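Soltedmont Releases Gurnuris 2, Planning Software for Two-Handed Work with Soft Objects

New version brings perception, planning and recording tools into one package for teams who teach robots to handle cloth, bags and flexible packaging

Soltedmont, a developer of control and perception software for automation, announces the release of Gurnuris 2. The software helps engineering teams to turn human demonstrations into motion plans for robots with two arms. It is available from April to all existing customers, and new customers can ask for a trial license through the company website.

Rigid parts have been handled by robots for a long time. A metal bracket has the same shape in the morning and in the evening, and a planner can work with a fixed model of it. Soft goods are more difficult. A shirt has a different shape each time it is put down, and a bag changes when one side of it is lifted. For this reason many companies still do such work by hand, also in places where the rest of the line is automated.

Gurnuris 2 does not ask the user for a fixed model of the object. The perception module looks for features which stay useful when the material is folded: a collar, a hem, a handle, the border of a printed area. Around these features it proposes places where a gripper can hold the fabric. The planner then checks each proposal against the reach of both arms and against the space between the fingers.

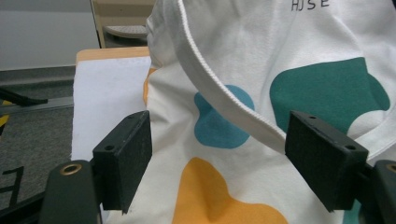 In the earlier version, the two hands were planned one after the other, and the second hand often had to wait. Customers told us that this was the most important point to improve. The new planner treats both hands as one problem. It decides which hand should hold and which should move, and it can change this decision during the task if the material slips. The planning cycle now takes 90 milliseconds on the standard controller, so a correction can be made while the motion is still running.

Main changes in this version

Joint planning for two hands. Both grippers share one plan and one safety zone. The user can set the minimum distance between them in the task file.

Grasp proposals on cloth. The perception module marks edges and thick places in the fabric, and gives every proposal a score. Proposals with a low score are shown in gray and are not used unless the user allows it.

Demonstration import. Recordings made with hand-held grippers can be loaded directly. The software brings the different camera streams to the same clock and divides the recording into steps, for example approach, close, lift and place. The user can move the border between two steps with the mouse.

Mixed scenes. Fabric, flexible packages and rigid containers can be present in one task. A snack bag on a canvas tote beside a clear tray is a good test for this feature: the tote has loose folds, the snack bag has a printed surface, and the tray is transparent and must be found mainly by its rim and its reflections.
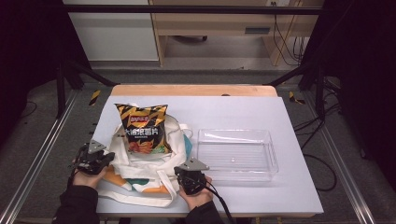
Tested together with Grarnolis

The software was prepared in cooperation with Grarnolis, a systems integrator with long experience in packing lines. During the test period, Grarnolis recorded over 500 demonstrations and used them to build a library of 21 tasks. The library is delivered with the software. Each task can be opened, changed and saved under a new name, and the original always stays in the library.

Grarnolis also gave advice on the user interface. Operators wanted to see why a plan was refused, so every refused plan now has a short message in plain language. It says which limit was reached — reach, force, distance or visibility — and which step of the task was concerned.

Requirements and availability

Gurnuris 2 runs on Linux and needs a graphics card for the perception module. The planner alone can run without it. Projects from the earlier version are converted when they are opened for the first time, and we recommend to make a copy of them before. Customers who use Zulu, the Soltedmont tool for camera calibration, can keep their present calibration files.

The license includes updates and technical support by e-mail. Training for operators is offered online or at the customer's site, and can be booked separately.

About Soltedmont

Soltedmont develops software for robot control, perception and motion planning. Its products are used by machine builders, integrators and research laboratories. Documentation for Gurnuris and Zulu is published in the support area of the company website. Questions from the press can be sent through the contact form on the same website.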